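Trundon Two-Arm Collection Cell

Home / Cells and Rigs / Two-Arm / Trundon

In stock. Ships from Illey in two crates, one of which is mostly foam.

The Trundon is a tabletop cell for recording demonstrations with a pair of arms. An operator drives both arms from the leader station, the cell logs what the arms did and what the cameras saw, and at the end of the day you have a pile of episodes that a policy can learn from. How big a pile depends on the operator, the task and the quality of the coffee. We supply none of the three.

What you get

Two follower arms on a shared aluminum base rail, each with a two-finger gripper and a wrist camera. One fixed camera for the overall view. An extrusion frame with tiled panels on the back and both sides. The Deria recording software, licensed to the cell and not to the person, so staff may come and go.

What you don't get

A computer, a table strong enough to hold it all, or objects. People ask about objects a lot. Any drawer in any house will do for a start, and the contents will be more varied than anything we could sell you.

Tasks it suits

Handovers between arms, sorting, hanging things up, putting things in other things. Phones are popular with our customers – slim, shiny and dark on one side, they give a wrist camera plenty to think about. Soft toys are popular for the opposite reason. Mixing hard and soft items in one session is good practice, and so is leaving a few things lying about that have no part in the task. A policy trained on a perfectly tidy cell tends to be shocked by the real world.

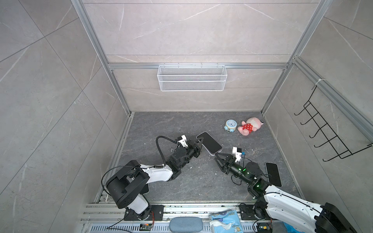 How many demonstrations do we need before training is worth trying?

Start with 100 good ones of a single task, train, and see where the policy fails. Then record more of whatever it got wrong. Collecting a huge set first and looking at it later is a popular method, mainly with people who sell hard drives.

Recording with Deria

Each episode is saved with joint positions, gripper state and all camera streams on one clock. Failed attempts can be flagged and kept, or flagged and deleted. We suggest keeping them. The episode counter starts at 1, so if yours says 101 after a planned run of 100, somebody pressed the pedal twice. There is an undo.

Options

Henriques leader station, seated or standing. Wall hooks and a hanging basket, for tasks that go up as well as across. Spare gripper fingers, sold in pairs, which you'll want sooner than you think.

Care

Wipe the floor slab between sessions. Check the base plate bolts monthly. Keep cables clear of the elbows, which have no manners.

Lead time

Orders placed before 16th November ship in November. After that, ask us, and we'll give you a date we believe in.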